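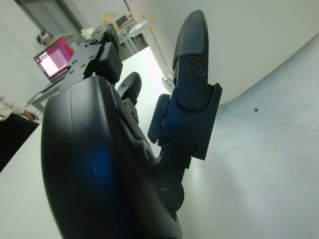 July 10, 2018. Finish room, Kamside. Dust in the black varnish again. The second coat on the Lockwood cabinet doors went on yesterday afternoon and was hard enough to look at this morning. Two of the four doors are fine. The other two have nibs over most of the panel, worse toward the bottom rail. Under the overhead tubes they look clean. Under the inspection lamp, held low, they do not. Black is the worst color for this. A few pale specks on a smooth black surface are the first thing the eye goes to, the same as on the rounded black palm in the photo, and that is a slightly matte surface. On gloss it is worse, and the customer asked for gloss. The doors are stacked on the rack, the bad ones marked with blue tape on the back edge.

What went on: Bastau black, same can as the first coat, strained through a fresh paper cone, thinned a little because the room was warm. Brush was the wide badger, washed out the night before and hung up in its paper. Doors flat on the painter's points. Door to the bench room closed, but I did not put the draft strip down along the bottom. I noticed that only this morning.

Counter readings. I borrowed the particle counter back from the spray booth and set it on the shelf beside the drying rack, coarse channel, same setting each time. With the room as it was when I came in and the planer running next door: 3,093. After the Zandgate filter unit had run on high through the morning, planer off, door closed and strip down: 1,406. So less than half. I don't know what a good number is for brushing varnish. The booth people have their own target but they use a different channel and I can't compare. I am writing these down so that next time there is something to set them against.

The reading jumped when I walked across to the rack and back. It settled again while I stood still. I had my bench apron on, which has sanding dust in the pocket seams that never comes out. Changed to the nylon coat and walked the same path, and the jump was smaller. I should have written down both numbers and did not.

Possible sources, in the order I would bet on them:

Gap under the door with the planer running.
Apron and sleeves.
Top of the light fittings. I ran a damp finger along one and it came away gray. They were last wiped in May, going by the sheet on the door.
The can itself. Skin on the rim had been pushed back in with the lid at least once. I strained it, so probably not this, but a paper cone lets small bits through if you press on it, and I did press on it to hurry the last of it.
The brush. It felt clean. Flicked it over black card and got a couple of loose hairs, no grit.

Looked at the nibs with the loupe. Most are soft and pale in the middle, which I take to be wood dust or lint. A few are hard and dark all the way through and those are likely dried varnish. If they are varnish they came from the can or the brush and the filter will do nothing about them. I cut one of each out with a scalpel and taped them on the facing page. The dark one smeared under the tape, so it may not have been as dry as I thought.

Mircea Mocanu came through before lunch and looked at the doors. He thinks I am tacking off too early. His way is to wipe down, leave the room, let whatever got stirred up come down again, then tack once more just before the brush goes in. I had been doing one wipe and going straight to it. He also doesn't like the tack cloths we have now. He says they leave a film that makes the varnish crawl, and he would use a lint-free rag barely damp with thinner. I haven't seen crawling on these doors so I am staying with the cloths for this job and only changing the timing. If both change at once I won't know which one did it.

We also talked about whether to move varnish work to the end of the day. Planer and belt sander are off by then and the air has a chance to clear overnight while the coat dries. The trouble is the light, and that the heating or the fans get switched to their night setting by the timer and I don't know when. Asked at the office. Waiting to hear.

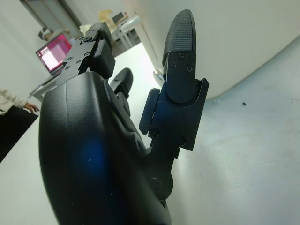

Repair of the two bad doors. The coat is too soft to cut back today. It still takes a thumbnail at the edge. Leave until it powders under the paper and doesn't roll up. When it does, wet sand the panels flat on the cork block with a drop of soap in the water, go easy near the moldings, wipe, dry overnight, then recoat. I will not try to rub these two out as they are. The nibs stand too high and I would be through to the first coat before the surface was level, and a cut-through on black shows as a ring however well it is polished.

The two good doors can go on to rubbing out once they are hard. Plan for those is 2,000 paper wet, then compound on the felt pad, then the fine polish by hand. On the sample board this took the gloss slightly lower than it came off the brush, a bit deeper looking, and the customer picked that board over the one left untouched. I still have both boards. They are in the flat drawer under the brush rack with the job name on the back.

One note on the sample board while I am at it. There is a dull patch in one corner where the pad ran dry. It happened quickly, in a few passes. Keep the pad wet. The patch came back up with more compound but it is still there if you know where to look.

Moldings. I had been brushing these first and then the panel, and dragging the wet edge out of the corners afterward. In three of the corners on the bad doors there is a heavy bead that has wrinkled. Too much varnish left sitting there. On the next coat, nearly dry brush for the corners, then the panel, then tip off once along the grain and leave it alone. I went back into one panel to pick out a hair and left a track that is more visible than the hair would have been. The hair would have sanded out.

Room jobs done this afternoon:
Light fittings wiped with damp rag, tops and sides, twice. Rag went gray both times, less the second time.
Floor vacuumed, then mopped. Not swept. The broom has been moved out into the bench room and should stay there.
Shelf over the sink cleared. It was holding old cones, stir sticks and a box of steel wool that should never be in here. Steel wool bits in water-based work will rust, and someone will be using water-based in here again before long.
Draft strip fitted with screws this time. The last one was only stuck on and one end had come away, which is how it got left off.
Pre-filter in the Zandgate unit knocked out and vacuumed outside. It was well loaded. Main filter looks all right but I have no idea how old it is. There is nothing written on it. I wrote today's date on the tape on the side as last inspected.

Still to do:
Order pre-filters. Ask whether the thicker ones fit.
Decant the rest of the Bastau into a smaller jar so there is less air over it. Strain on the way, without pressing.
Second nylon coat for whoever is helping. One coat between two people means one of them goes in wearing an apron.
Wet the floor lightly before the next coat. Mircea does this, and I have gone back and forth on it because of the humidity. Try it once and take a reading before and after.
Black card on the rack overnight with nothing being varnished, to see what falls. One card near the door and one at the far end.

Cards put out before leaving. Filter on low. Planer will be off until the morning and I left a note on it asking for a shout before it is started.

Told Lockwood that the doors will be late. They were all right about it. They need the carcass first in any case and that is ready apart from the back panel, which wants one more light sand on the inside face. Hinges are in the tin on my bench, bagged by door. The bag for the left lower door is short one screw. Check the floor under the vise before ordering another.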